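Share 7 | Comments (2)
Print this article | E-mail this link
Posted in January, by the Akyol outerwear study group

4. How hood ruffs and cuffs hold up in wind

4.1 What we wanted to learn

Shoppers hear a lot about fill power and very little about openings. A parka can be stuffed with the best down there is and still leak warmth at the wrists, the hem, and above all the face. We were excited to give these spots a section of their own, and the results turned out richer than we had hoped. The two coats compared in this section are the Zindent, a thigh-length parka with a synthetic ruff and knit inner cuffs, and the Wikari, a slightly longer coat with a stiff tunnel hood, no ruff, and a hook-and-loop tab at each wrist.

Both coats were bought new in a size medium and worn by the same panel of 19 adults. Each person walked a marked loop by the lake, once in each coat, with a small sensor taped to the cheek and another just inside the wrist. Order was switched for half the panel (or as near to half as an odd number allows). After each loop the wearer filled out a short comfort sheet while still outdoors. We wanted answers from people who were standing in the cold, and we got wonderfully blunt ones.

4.2 Hoods

The ruff did its job well. Walking into the wind, wearers of the Zindent kept warmer cheeks than they did in the Wikari, and the gap grew as the wind picked up. A ruff slows the air right in front of the skin, and even a fairly thin one made a difference we could pick out in nearly every trace. The tunnel hood came back strong in side winds, though! Its stiff rim stayed put when a gust hit from the left or right, while the softer Zindent hood sometimes folded in toward the nose.

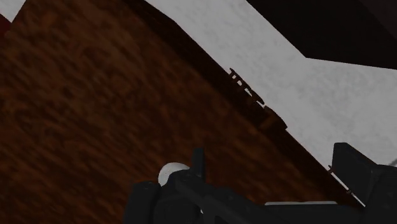

Figure 7. Rendered view of a brown wooden surface and a pale, speckled surface.

Adjusting the hood mattered more than we expected. Several wearers never touched the rear strap on the first loop, and their readings improved clearly once they had pulled it snug on the second. We now think any fair test of a hood needs a fitting step at the start, and we have added one to our own routine for next winter.

4.3 Cuffs

Knit cuffs were the crowd favorite. In all we logged 713 usable wrist readings, and the knit cuff came out warmer in most of them. It also worked with every glove people brought from home, from thin liners to big ski mitts. The tab cuff could match it, but only when it was closed over the glove, and that takes a free hand or a patient friend.

There is one catch. Knit cuffs soak up snowmelt, and a soaked cuff cools the wrist quickly. Two wearers who had brushed snow off a bench showed a sharp drop for the rest of the loop — the kind of thing a lab bench would never have shown us. A water-repellent yarn such as Sundura may help here, and we would love to see it tried on a full run of coats.

4.4 Limits

All of our walks took place on dry, cold days with fairly steady wind. Wet snow would probably change the ruff results, as clumped fibers let more air through. We also tested one size only, so fit at the wrist varied from person to person. Section 5 takes up the hem and the two-way zipper, where the longer coat has a chance to catch up.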